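The pillow spray, and other things I have paid for in order to be unconscious

I have now read enough about sleep to keep anyone awake. 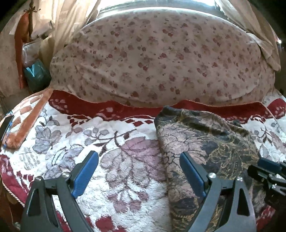 Tamsin Ruiz-Ortega wrote in after my last post to say that I was being unfair, that her sleep score had gone up every week since she started the Nomness programme, and that I might try it before sneering. Fair enough. I did try it. I paid for the two-month plan out of my own pocket and I have the emails to prove it, of which there were a great many.

For those who have been spared the adverts, Nomness is an app you put on the bedside table. It listens to you all night and in the morning gives you a mark out of 50. It doesn't say what the 50 is made of. I wrote to ask and got a cheerful reply saying that the score "brings together a range of restful signals", which I have read several times and still can't get anything out of.

My first night I got 31. I had slept perfectly well, as far as I knew, and came down to breakfast in a good mood, and then I looked at the 31 and felt tired. I felt tired until lunch. The following week I had a dreadful night, up at three with a sore throat, reading in the kitchen until it got light, and was given 44. I suppose the phone had a nice quiet time of it on its own upstairs.

So when Tamsin says her score has gone up, I believe her. What I'd like to know is whether she feels any better, and she didn't mention it. I wrote back and asked. She said she thought so, and that she was also off coffee and going to bed at ten. Well, then! I would put my money on the ten o'clock.

This is my trouble with nearly everything sold to poor sleepers. It comes with a little leaflet, and the leaflet tells you to keep regular hours, avoid screens, cut down on drink and get some daylight in the morning. Then it tells you to use the product. If you do all of that and sleep better, the product gets the credit. If you don't, you can't have followed the leaflet.

The Skultico drops were the same. Six drops under the tongue, an hour before bed, no caffeine after midday. They taste of grass and old pennies. The box says "trusted by 2,000 sleepers", and I spent longer than I should have wondering what they were trusted to do, and how anybody found out. Did they ring them up? Were they asleep? There was a star next to the claim and I turned the box over and over looking for the other star. I never found it.

Then there is the Dhillon Method, which is a book, and which a few of you have recommended. I got it from the library and had to wait for it until October, so somebody is keen. I'll give it this much, that it's the only one of the lot that admits some people sleep badly for years and come to no great harm. It says so on one page near the middle. The rest is breathing. You breathe in for a bit, hold it, and breathe out for longer, and there are diagrams, though I'd have thought most of us had the general idea. I did find it dull enough to be helpful, and nodded off twice in the chapter about the diaphragm.

I can hear some of you saying that if it works it works, and what does it matter if it's only in the mind. I used to say that myself. I've gone off it. It matters because these things cost money every month, and because the people buying them are worn out and not at their sharpest. I ordered the lavender pillow spray at twenty to four in the morning. I would not have ordered it at noon. I think the people who sell it know that quite well, given when their emails arrive.

It also matters because being told every morning that you've slept badly is a fine way to start sleeping badly. I never used to think about it. I went to bed, I got up, some days I was a bit cross. Now I lie there wondering how I'm doing.

Anyway, I have cancelled Nomness, which took three goes. The drops are at the back of the cupboard. The book has gone back, so whoever is next in the queue can have it, and I hope they get as far as the diaphragm.

A reader has also asked me to look at the Skiltatex weighted blanket. I'm not promising anything. I've looked it up, and it costs more than my mattress did, and the advice page says that for best results you should keep regular hours.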